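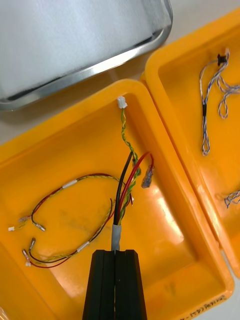
Wire harness handling at the Danico site, seen from the wrist of the arm. One bundle is in the fingers, a second lies in the same tray.

Visit report: Danico, harness handling by teleoperation
12/4/19

Danico occupies two units at the far end of the Jekgate estate. The front unit does cable assembly for appliance makers and has done so for a long time. The rear unit holds the robot work, which was the reason for the visit. Joris Hendriks runs it with a small team of operators and one software engineer. Liam Pickering came with me from our side and took most of the measurements quoted here.

The problem they are working on is easy to state. Finished harnesses arrive from assembly in shallow trays, and somebody has to pick each one up, turn it to a known position and present it to the electrical test fixture. A harness has no fixed shape. Two pieces from the same batch will lie differently every time they are put down, and the terminals catch on neighboring wires. Danico tried a conventional vision-guided pick two years ago and dropped it after the part family grew past what the integrator had quoted for.

The current approach is to have a person do the pick through the robot and record it. The operator sits at a bench a few feet from the cell and moves a lightweight copy of the arm. The work arm follows. A trigger on the handle sets the finger opening. Joint positions, finger opening and the wrist video are logged together, and the log of one complete pick and place is called an episode. A model is then trained on the episodes and run on the same arm.

The operators work mainly from the wrist view. An overhead view is also available on a second monitor, but I saw it used only when a harness had slid under the edge of another tray. The wrist view puts the fingertips at the bottom center, so the operator always knows where they are relative to the wire. The cost is glare. The orange plastic trays have a shiny floor and the overhead lights reflect off it. Hendriks has ordered matte trays in the same size. He wants to keep a share of the glossy ones in the recordings in any case.

Grasp point is the part of the procedure they are strictest about. The written instruction says to take the bundle at the grey sleeve, where the wires are gathered, with the fingers closed on both sides and the wires free above. Taking a single wire is recorded as a failed episode even if the harness reaches the fixture. The reason given is strain on the crimps. Pickering asked whether failed episodes are thrown away. They are kept in a separate folder and are not used for training at present.

Figures as given to us on the day: 1,903 episodes recorded on the current part family, of which 1,384 passed review. The target before the next training run is 2,000 accepted. Review is done by hand, by the operator who did not record the episode. Hendriks described this as the slowest step and I would agree with him, having sat through part of a batch. The reviewer watches at double speed and marks the frame of first contact, the frame of lift and the frame of release.

I was allowed to try the controls. The leader arm is lighter than I expected and has no force feedback, so contact with the tray has to be judged by eye. My first four attempts closed on air above the sleeve. The fifth lifted the bundle, with the terminals dragging across the tray floor behind it. Pickering did better and got a clean lift on his second attempt. New operators are given 200 practice episodes before anything they record goes to review, and after half an hour at the bench that number seemed reasonable to me.

They also have a hand-guiding mode, in which the operator holds the wrist of the arm and pushes it through the motion. It is used for teaching fixed positions, such as the approach to the test fixture. It is not used for picks. The operator's hand and forearm end up in the wrist view, and the trained model never sees them there when it runs alone.

The harness variants are kept in separate trays. They differ in wire color, connector and length. Mixed trays are planned but have not been started. The fixture itself was supplied by Wragg and accepts the connector end only, so the harness has to be rotated after the lift, and this rotation is where most of the accepted episodes differ from each other. Some operators turn the wrist in the air. Others set the bundle down and take it again from the other side. Hendriks has not decided whether to standardize. My view is that he should, at least until the first model is stable.

We did not see the trained model run. The arm was in use for recording the whole time and the last checkpoint was trained on the previous gripper fingers, which were shorter. A demonstration has been offered for when the next run is complete.

Points to follow up:
Drawing of the current fingers, with pad material.
Copy of the review sheet.
Whether the log format can be read by the tools at our Lollar site without conversion.
Sample trays, glossy and matte, for our own lighting test.

Pickering has the contact details and will handle the request for the log files.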